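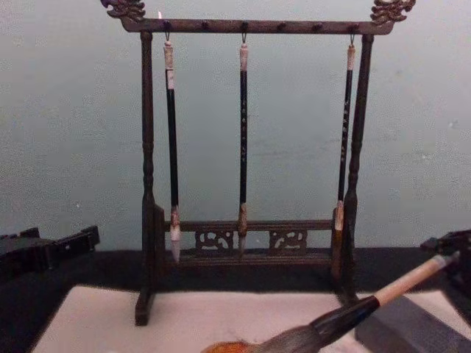

RANDSIDE, 5/21/18

Robot handling at the brush bench: what changed for the staff

Project report, Work and Technology course
Written by Trí Đỗ

Background

Prumadell sells calligraphy brushes, ink and paper by mail, and it finishes and checks the brushes in its own workroom before they ship. I chose it for my project because the company started using a two-armed robot at one of its benches last July, and the people who worked at that bench before are still there. I wanted to know what their day looks like now compared with then.

The robot is called Kaltetti by everyone in the building. It works at the checking bench. Its job is to pick up a brush, move the tip over a white pad, and then put the brush away or set it aside for a person to look at. The smaller brushes go on a dark wood rack with carved ends, where they hang from hooks with the tips down. The big ones with thick heads are handled one at a time over the pad.

I spent my visits next to the bench and in the packing room. I talked with Torunn Engström, who runs the workroom, and with the checkers and packers on both shifts. The checkers asked me to leave their names out, so I have.

How the work was done before

Before the robot, a checker sat at the bench for the whole shift. She took a brush from the tray, looked at the ferrule, pressed the tip lightly on the pad, turned it, looked for loose or bent hairs, and hung it up. The target was 112 brushes a shift. Most checkers said they could reach it on a normal day but had sore wrists by the end of the week. One of them wore a brace on her right hand for most of a winter.

The checking itself was considered skilled work. New people sat beside someone experienced until they were trusted with the more expensive brushes. They talked while they worked, and the bench was where most workroom news got passed around.

How it is done now

The robot does the picking up, the moving and the hanging. A checker watches and makes the decisions on any brush the robot sets aside. She also fills the trays, straightens brushes that have been hung at an angle, and changes the pad when it gets smudged.

Hanging is the part that gave the most trouble. The loop on a brush is small and so is the hook. During the first months the robot often missed, and the checker had to stop it and hang the brush by hand. Ms. Engström had the bench moved against a plain wall and the rack put in a fixed place at the back of the table, with tape under the feet. After that there were fewer stops. She does not plan to change the rack for a metal one, although the installer suggested it. The rack was in the workroom before she was, and the staff like it.

Large brushes are slower. The heads are soft and wide and the handles are thick, so the grip has to be set again when the size changes. The checkers still do many of these by hand when an order is late.

What the staff said

Sore wrists came up in every conversation, and all of the checkers said this had improved. The one with the brace does not wear it now.

Other answers were more mixed. Two checkers said the shift feels longer because they are waiting for something to go wrong. One said she used to know each batch by feel and now she only handles the bad ones, so she has started to lose her sense of what a good one is like. She takes a few finished brushes off the rack after lunch and tries them, which is not part of her job description. Ms. Engström knows about it and has not asked her to stop.

The packers had a different complaint. Finished brushes used to reach them in bunches, with gaps in between when they could fold boxes. Now the brushes come at an even pace and the boxes have to be folded before the shift starts. Their start time was moved earlier for this, and their pay was adjusted after they asked.

Pay for the checkers stayed the same. Their job title was changed to bench operator. Most did not care about the title, but one older checker did. She said she had been a checker for 9 years and would go on calling herself one.

Jobs

No checker was let go. One left in the fall to move closer to family and was not replaced, so each shift now has one fewer person at the bench. Management counts this as a saving. The staff count it as a lost job, and both views are in my notes. I could not find out whether the position would have been filled if the robot had not been there.

Training

The training was 2 days long and was given by Torvik, the company that installed the robot. It covered starting, stopping and clearing a dropped brush. The checkers said it was clear but did not teach them how to change the grip settings, so they had to wait for the installer each time a new brush size came in. Ms. Engström has since paid $3000 for a second course, and two of the operators can now do it themselves. Both said this was the first part of the new job they had found interesting.

Limits of the project

I only saw day shifts. The evening staff were interviewed in the break room before work. I did not have access to the error log, so what I wrote about missed hooks comes from the people at the bench. I also had no figures on returns from customers, which would help show if the checking is better or worse than before. Ms. Engström said she would look for them, and if they arrive before the final version is due I will add them as a table after the section on training.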